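Ink notebook, 23/06/2020

Picking up from the bottom of the last page, where I ran out of room in the middle of complaining about lumps. The lumps are oak gall grit, no mystery there. I crushed this lot with the old mallet in a pillowcase and got everything from dust to pieces the size of peas, and the dust goes straight through the cheesecloth. Ihor Harasym says to crack them coarse and stop being so thorough. He's probably right (he usually is about anything you can hit with a mallet).

Batch C is the big one. Galls from the Mac Suibhne order, soaked in rainwater from the barrel, total weight of liquid after straining 2,377 g, which is more than I planned for and more than the good jug holds. So it's split between the good jug and the ugly jug. Both covered with a plate. It smells like a tea bag left in a wet boot, and I've decided I like it.

Color before any iron goes in: weak coffee. On the Grimuvar paper it dries to a sort of manila envelope shade. Pretty, but no use for writing.
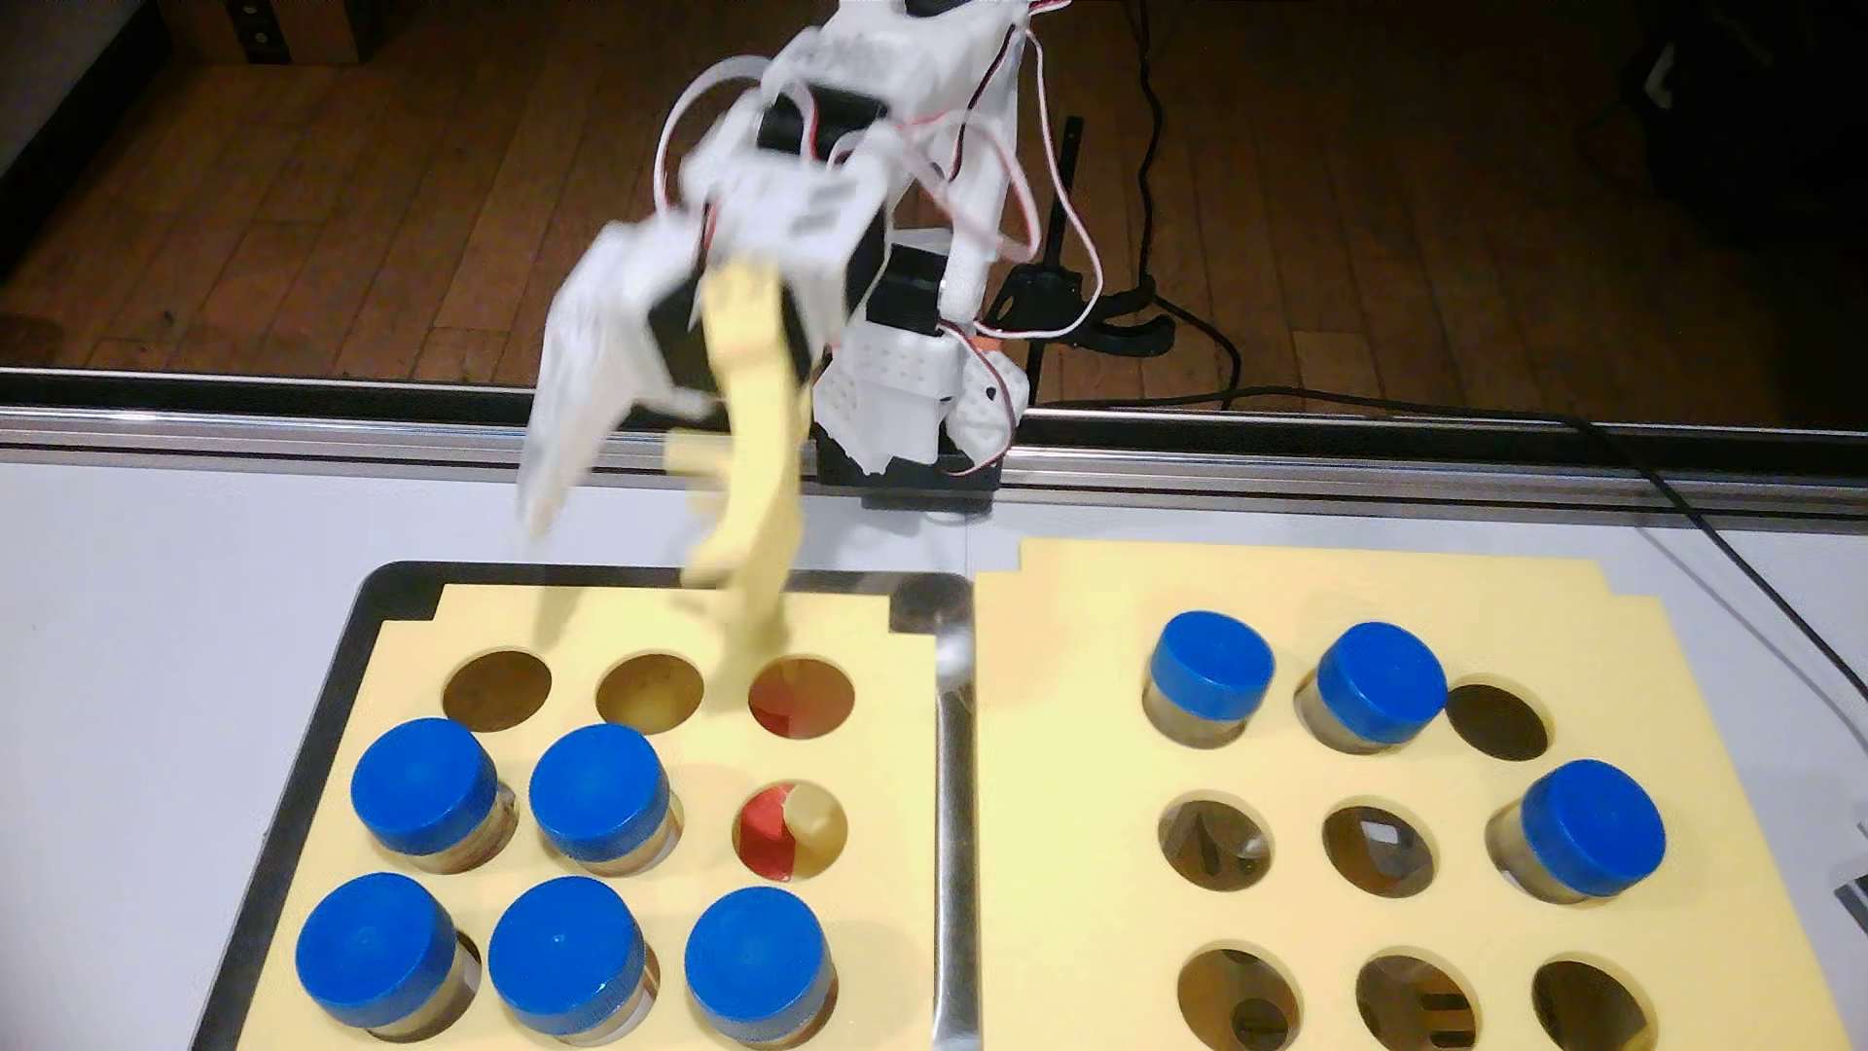
Small bottles are my real bottleneck (sorry). I want to try iron at several strengths side by side, and every strength needs its own bottle, its own label and somewhere to stand where my sleeve can't take it out. Last time I lined them up on a windowsill at the Keltidport house and lost the two best ones to the cat. A tray with round holes, like the one on the left, would do it nicely – one bottle to a hole, label facing out, and I could carry the whole set to the sink without holding my breath. I'd need to measure the bottles first, as the Hamik ones are fatter at the bottom than you'd think and I've been fooled by them before.

Iron additions today, all into small portions from the good jug. Weakest first. The change is quick and it still makes me grin: you stir, and the brown goes gray-violet right in front of you. By the strongest mix it was close to black in the jar. On paper they all go down much paler than they look in the glass and then darken as the air gets at them. The weakest took up to 47 minutes to get as dark as it was going to get while I was watching, and then I went and had lunch, so who knows after that. Must check the strips tomorrow in the same light, by the back door, and not under the desk lamp like an idiot.

Barometer said 1,013 when I started. Writing it down only because Reginald Pettigrew swears the weather changes how fast his inks darken and I said I'd keep track for a while. So far I have one number, Reginald, don't get excited.

Gum arabic: soaked overnight, came out smooth this time. In February I dumped the powder into cold ink and spent an evening fishing out jellyfish. Soak it first, separately, in warm water. I've written this in three places now.
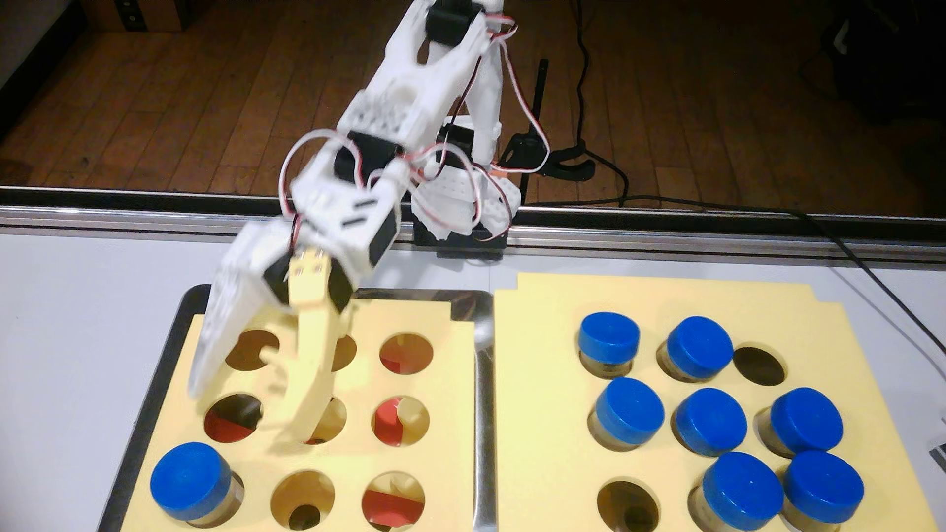 How much gum should go into the test bottles? Start with a few drops per bottle and add more only if the line feathers on the cheap paper, as too much makes the ink sit up shiny and crack at the folds.

Pens. The pointed nib hates the strongest mix, it clogs after about a sentence and leaves a crust you have to scrape. The reed pen doesn't care at all. Glass pen in between. I rinsed everything in rainwater right after, and please, whoever borrows the nibs next, do the same, this stuff eats steel and I've only got two good ones left!

One clove per bottle against mold. Ihor puts in wine instead, and his ink smells better than mine, but I'm not opening a bottle of wine for a jar of boot water.
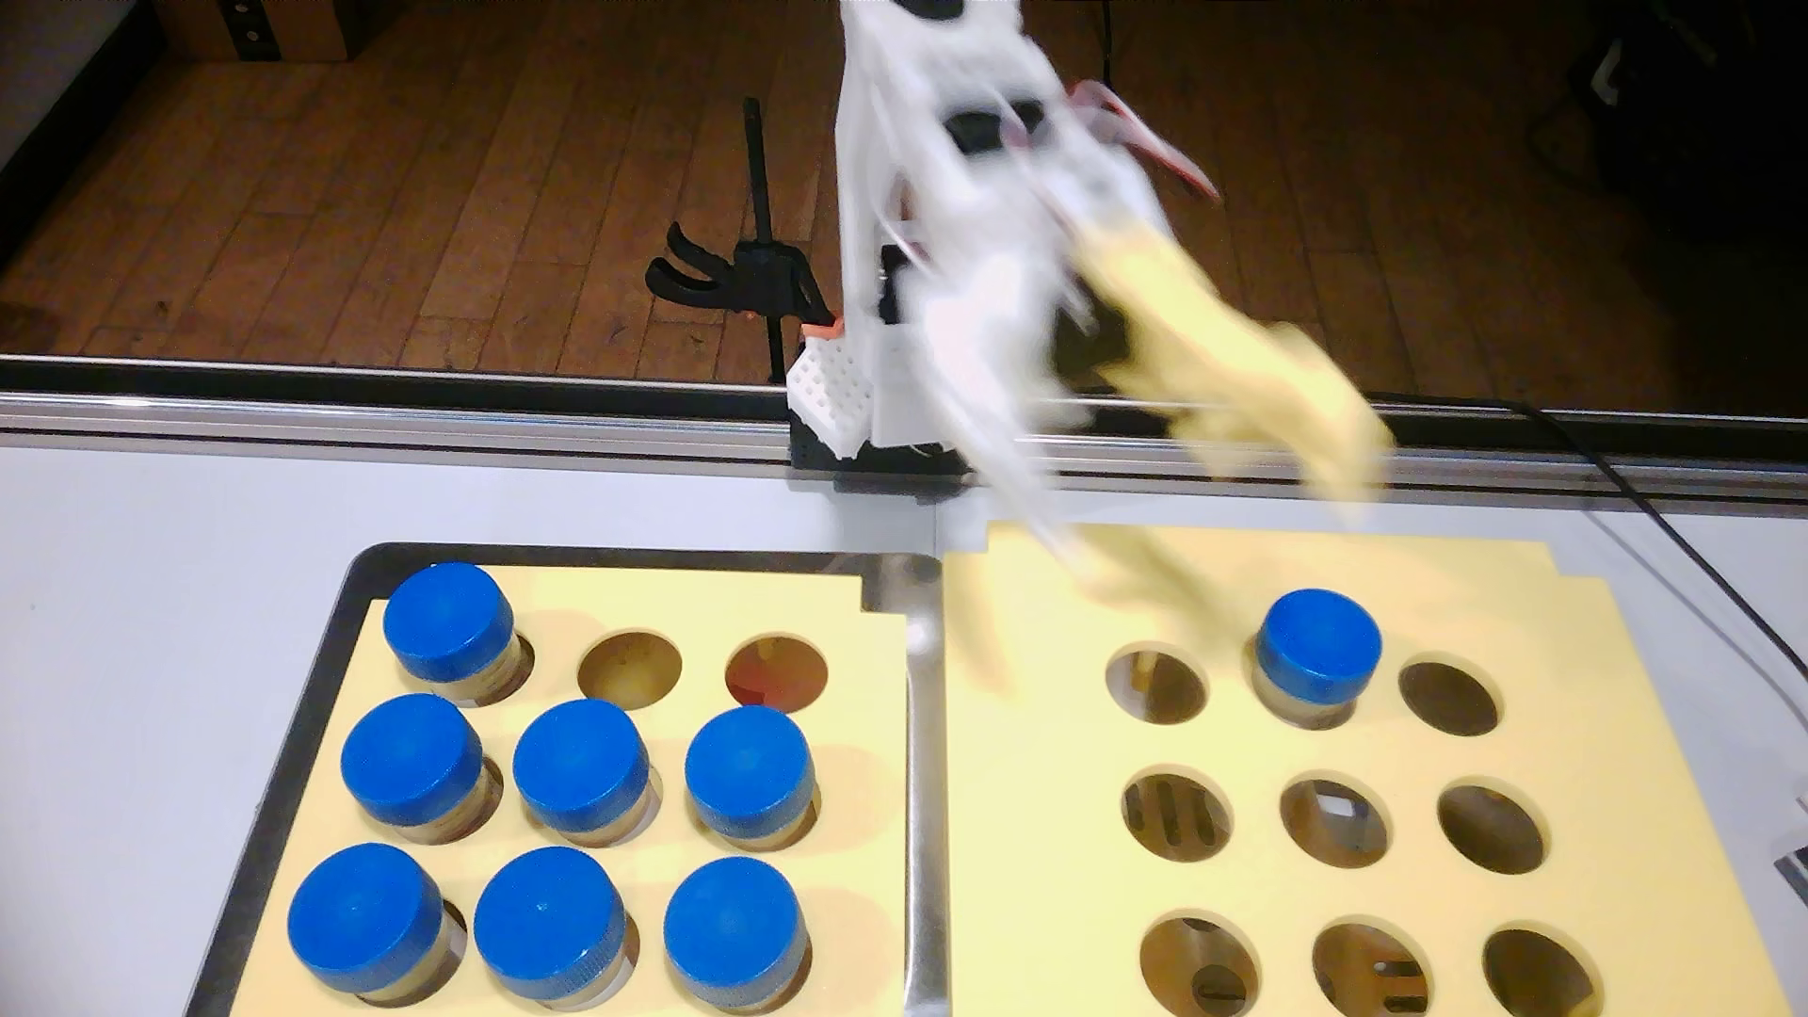
Side project for when batch C is put away: a yellow to go with the black, for initials and for ruling lines. I have half a bag of dried weld and some alum and no plan beyond boiling one and adding the other. Everybody I've asked gives me a different name for the shade they want, butter or straw or mustard, so it's easier to point at something. The foam insert over on the right has about the color I'm after, maybe a touch warmer. If the first boil comes out greenish I'll try a pinch of chalk, and if that fizzes over the stove again I'm doing the rest outdoors.

Left to do: wash the ugly jug's plate, which has a ring on it already. Relabel the portion jars, the marker rubs off when they're wet. Ask Mac Suibhne whether the next bag of galls can be the smaller, darker ones. Cut more strips of the Grimuvar, same width as today's, and write the mix on the back in pencil before dipping and not after.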